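Tulholm Craft Packs: Questions and Answers

Last updated in December
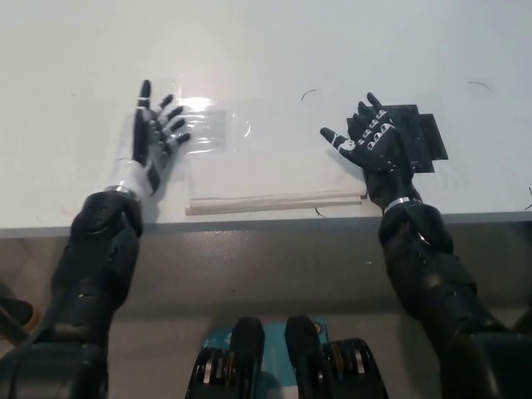

Lidiletti asks whether the two wooden sticks are meant to be glued, because her daughter's pack came without glue and she did not want to spoil the paper. No glue is needed for the first step. The sticks go along the two short sides of the sheet, and you fold the paper over them once before you fix it. Any paper glue or a narrow tape will do for this.

What is inside one pack?

A flat pack has a white sheet, two long thin sticks, a length of cord and the small instruction leaflet. Everything comes in a clear plastic bag. Paint and brushes are sold separately.

How do I open the bag without bending the sheet?

Please lay the bag flat on a table and open it at the short end. Hold the bag down with one hand and draw the contents out slowly with the other. If the sheet stays behind, do not pull at its corner. Cut the bag along the side with scissors instead, keeping the blades away from the paper.

Take the sticks out before the sheet if you can. They are light, but their ends can mark the paper when they are pushed across it.

My sticks are longer than the side of the paper. Is it a mistake?

No. The sticks should come out a little on both sides, so that the cord has something to hold. If you prefer them shorter, make a shallow cut with a craft knife all the way round and then break the stick there. An adult should do this part. Smooth the end with fine sandpaper.

One stick is darker than the other.

We don't sort the wood by colour, and small differences are normal. A broken or badly bent stick is another matter, and we will send you a new one free of charge.

Can I iron the paper if it has a crease?

Yes, on the lowest setting, without steam and with a clean cotton cloth between the iron and the paper. Do it before you paint. A light crease will often go away if you leave the sheet under heavy books overnight.

Which paints can be used?

Watercolour, ink and thin acrylic all work well. Thick acrylic makes the sheet stiff and it may crack when you roll it. Oil paint is not suitable.

How many packs are in a class box?

The class box, order number 2224, contains 245 packs. It is meant for a whole school. For a smaller group, please order single packs.

Do you send to Tramstead?

Yes. Orders for Tramstead go out with our usual post and arrive within three working days. You can also collect them from the Won shop there, if you choose this when you pay.

How should I store packs which I am not using yet?

Keep them flat, in their bags, in a dry cupboard. Please don't stand them on their edge, as the sticks slide down and press on the lower side of the sheet.

Can I return an opened pack?

If something is missing or damaged, yes. Write to us through the contact form and tell us your order number, and add a photo if you have one. If you have only changed your mind, we can take back unopened packs.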